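# Fit board, plates and pegs

November, started 9:40. Carrying on from Razia's notes on the last set of plates.
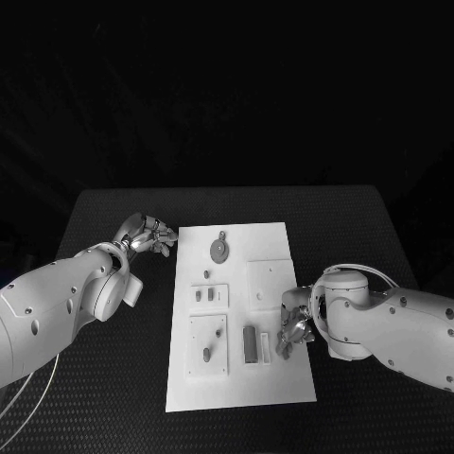 Purpose of this session was to settle the clearances before Tahira sends the next batch of drawings to Trilside. The white board stays as the common base. Mat under it is the black diamond-pattern one. I tried the smooth mat first and the board crept toward me whenever a tight block was pulled out, so the smooth one has gone back in the drawer.

## Layout

Disk at the far end, small peg below it, then the little raised plate with the two blocks and the slot. Square plates are at upper right and lower left. Tall block stands next to the long tray. Near end of the board left clear as a place to put parts down. Sadia wants the tray moved into that clear area. I would leave it until the present series is finished, otherwise the earlier sheets no longer match the layout.

## Block and tray

Channel was cut 40 mm long in the first version and the block bound at one end. Measured with the good calipers: channel walls not parallel, tighter toward the far end. Two light passes with 400 paper on a flat stick, then 800. Block now goes in under its own weight if it starts square. If it starts tilted it still catches on the top edge.

Wanted: a small chamfer on the channel, all round. Marked on the drawing in red. Babar asked for a chamfer on the block as well. Not doing both at once, or we won't know which one helped.

## Oval peg

Oval peg is fine in its seat in one orientation and stiff when turned end for end. It should be symmetrical. Checked three pegs from the same print and all show the same lip on one side, so it's the print and not the plate. Kylie reoriented the part in the slicer and is running another set on the Brisov machine tonight. Old pegs are in the bag marked OVAL – OLD. Please don't mix them back in.

Round peg: no remarks.

## Disk

Turns freely on the hub after cleaning. Fine dust had packed in behind it, probably from sanding the channel. Blew it out, no oil. Somebody oiled the previous one and it picked up grit within a day.

Tab on the rim is the weak point. The last one sheared at the root during the long run, at about 1000 turns by the tally sheet. Tahira has added a fillet there in rev C.

## Corner holes

The corner holes in the lower left plate need checking against the drawing. I get a hole spacing 0.3 mm over on one side. Could be shrinkage, could be me measuring to the wrong edge. Will repeat with pins.

## To do

- Chamfer on channel only, rev C (Tahira)
- New oval pegs, measure both ends before anyone fits them (Kylie)
- Repeat hole spacing with pins (me)
- Ask Driteo whether the gray stock is still available in the same grade. The Shaikh order came in slightly softer and the edges round over sooner.
- Write the plate revision on the underside in pencil. Marker bled into the surface last time and shows through.

16:15. Calipers wiped and back in their case. Sanding stick is in the left drawer with the used paper still on it, good for another pass or two. Tray measurements are on the loose sheet clipped to the next page, still to be copied in.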